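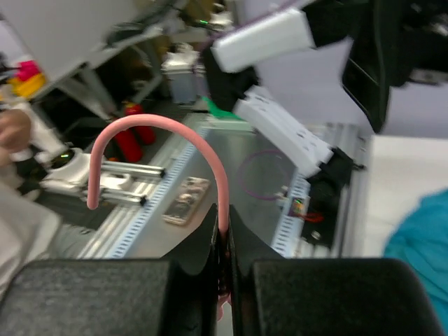
Drying and hanging hand-washed knitwear

Applies to: sweaters, cardigans, tunics and long tops in cotton, wool or blends. Does not apply to garments marked dry clean only.
Last revised 17 Dec 2022 by Chaltu Woldemariam

1. Remove water

Do not wring. Twisting a wet knit stretches the stitches in one direction and the side seams will spiral once dry. Press the garment against the side of the basin with flat hands, then lift it out with both hands underneath. A wet wool sweater can grow noticeably in length if it is picked up by the shoulders.

Lay it on a dry bath towel. Roll towel and garment together from the hem end, kneel on the roll for a minute, and unroll. Repeat with a second towel if the first is soaked through.

A spin cycle is acceptable for cotton and for most blends. Put the garment in a mesh bag and use the lowest speed on the dial. Skip the spin for loose lace stitches.

2. Dry flat until damp

Spread the garment on a mesh rack. Pull it to its original measurements, which should have been taken before washing (chest, body length, sleeve length). Pat the ribbing inward so that cuffs and hem stay narrow. Turn it over once the top side no longer feels cold.

Keep the rack out of direct sun and at least 36 inches from a radiator or heater. In November and later, when the house is closed up, a small fan on low does more than extra heat.

Weight is a more reliable check than touch. Gadisa Moges weighs each piece dry before washing and again on the rack. His gray cardigan reads 310 grams dry and 873 grams straight from the basin. He moves it to a hanger only when the scale is within 55 grams of the dry figure.

3. Choose the hanger

Width: the ends should stop just short of the shoulder seam. A hanger that is too wide leaves a bump in the sleeve cap.
Thickness: thicker is better for wool. Thin hangers are fine for light cotton tops.
Surface: smooth, with no exposed metal that could rust on damp fabric.

The Lundumwood shaped hanger and the Negussie padded hanger both meet these points. The Lundumwood is heavier and needs a fixed rail; on a tension rod a full row will pull the rod down.
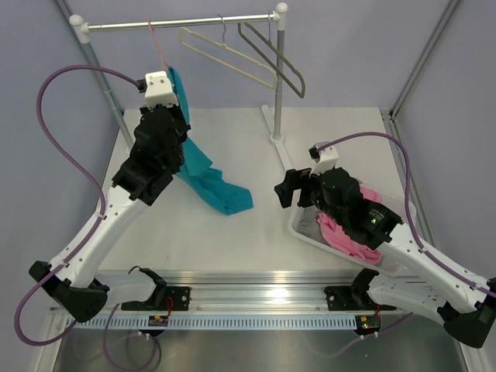 4. Put the garment on the hanger

Work over a table so that the weight of the hem is supported.
Insert the hanger from the bottom hem, never through the neck opening. Forcing it through the neck breaks down the collar ribbing.
Seat one shoulder, then the other. Check that both seams sit at the same distance from the hook.
Shake out any twist in the body before letting the hem drop.
Button or zip the front to the top.

5. Space the rail

Leave a hand's width between pieces. Damp garments that touch will dry unevenly and can transfer dye. Long tops need clearance at the bottom; a hem resting on a shelf dries with a crease that has to be steamed out.

6. Long-term storage

Fold heavy wool and store it flat. Hang only cotton and light blends. The Prellgate drawer liner and the Lullurach cotton bag are both suitable, provided the garment is fully dry. Refold along different lines every few months.

Troubleshooting

Shoulder bumps: dampen with a spray bottle, press flat by hand, dry on the rack.
Side seams spiral: wet again, pull square, pin to a towel until dry.
Musty smell: the garment was stored damp. Rewash and start from step 1.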